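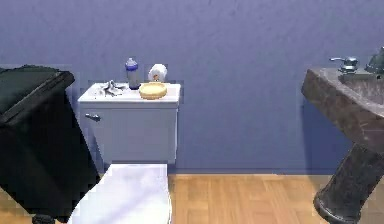

Skidside Press Opens Submissions for Second Issue of "Waaka"

March 21, 2018

Skidside Press is accepting work for the second issue of Waaka, its print zine of comics, short essays and drawings by self-published artists. The first issue came out in February and is still available by mail.

The new issue will feature 14 contributors. Each will have 2 facing pages to fill as they like, in black ink only. Work that has already appeared in the artist's own zine is welcome, provided the artist holds the rights to it. Written pieces may run up to 4000 characters, including spaces.

"We had a lot of comics last time and not much writing," said editor Ngaio Ashby. "I'd like to see more essays, interviews and letters from people who make zines at home."

The cover will be drawn by Cristian Villanueva, whose minicomic Dakberg was excerpted in the first issue. Copies will be printed by Iltotix, a small shop that also handles the folding and stapling.

Contributors keep all rights to their work and will receive copies of the finished issue. Page templates and mailing instructions are available from Skidside Press on request. Original artwork should not be sent; scans or clean photocopies are preferred.

Shops and zine libraries that want to carry Waaka may write to the editor for terms.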